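Talks > Youth Hockey > Speaker Notes

We use cookies to remember your settings. Accept | Manage

Running a junior hockey broadcast on a small budget
Speaker notes, Mayu Okabe. Benby coaches' and media evening, May 2021

Slide 1. Introduce myself. Two seasons calling games for the Relimgate juniors, before that I kept the score sheet. Thank Aleksi Kokkonen for the invitation.

Slide 2. What we started with. One laptop, one headset, a budget of 1000 dollars for the season. The first stream had no sound for most of the opening period. Play the clip if the room's speakers work, otherwise skip it.
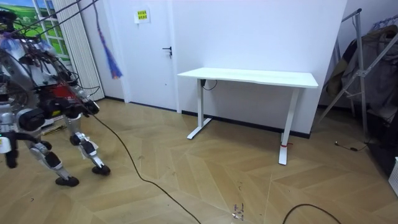
Legged robot with overhead cables.

Slide 3. Preparing for a game. I get the lineups from both benches and ask how to say every name. Teófilo Bedoya's parents corrected me after his first goal, and they were right to. Write names the way they sound – the official spelling can go on the graphic.

Keep a card for each line with the numbers in large print. Last four results on the back. I don't prepare more than that for a regular game. For the playoffs in March I added special teams numbers and used them maybe once a period.

Slide 4. The intermission guest. Ask the coach before the game. Tetsuya Aoki will talk after a loss, plenty of coaches won't. Three questions at most, and leave the officials out of it. Yae Kaneko handles these interviews now and I stay in the booth.

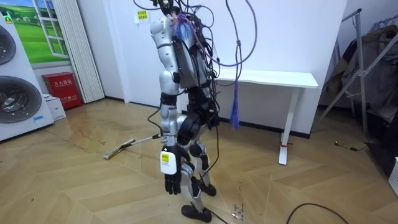 How many people does it take to stream one game?
We manage with 2, one on camera and one on commentary, and add a third for the playoffs.

Slide 5. Talking about young players. Most of them are under 18. Describe the play, leave out school and family, and don't guess at injuries. If a player goes down, say play has stopped and give the score.

Slide 6. Where we are now. Our playoff final had 3000 views. A regular game gets far fewer – say so if asked. Take questions, then hand over to Aleksi.

Recent talks
Goalie coaching before age 12
Reading a scouting report
Planning a bus trip for 8 away games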